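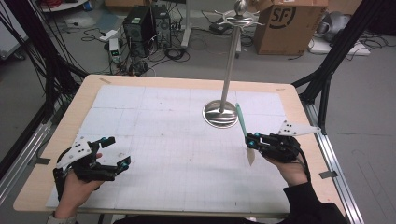

3.2 Station upkeep and calibration drift

Most reports on hand-held gripper stations give one calibration figure, taken on the first morning, and leave it there. We doubt that such a figure says much about month two. The Tranow station was therefore checked through the whole collection period, and the results are less flattering than the ones we published from Brumow.

The station is a table inside a black metal frame, with a sheet of grid paper taped over the top and a pair of grippers worked by one operator. Each gripper carries a white plate with black dots, from which its pose is estimated. The plate mounts are the weak point. A plate that has shifted on its mount still tracks smoothly, and the error goes into every recording without any warning from the software.

Figure 3. The Tranow station in use. The right gripper holds a small paintbrush, bristles down, over the grid paper; a metal stand with an ornamental top stands on the sheet.

Before each session the operator placed both grippers against a fixed reference and logged the offset. We have 261 such checks. In 8 of them the offset was beyond our limit, and all 8 involved the right gripper. Verstraete (internal note, March) blamed the cable, which he thought pulled on the body whenever the wrist turned outward. Rerouting it did seem to help, but the plate screws were tightened the same afternoon, so we can't separate the two repairs and don't claim to.

The paper is a second concern. It was replaced after about 111 sessions, mainly on account of smudges, and the replacement was taped down by eye. Rissanen has argued that this doesn't matter for pose, given that the grid isn't used in tracking. True enough, but operators do line objects up with it, and a crooked sheet changes where they put things. We found no record of sheet alignment in the Misano logs either — a gap that makes comparison between the two sites hard to defend.

Finger joints were cleaned on no fixed schedule. Prins kept notes on wear, but they cover only the left gripper and stop before the cable was moved. We report no wear figures for this station.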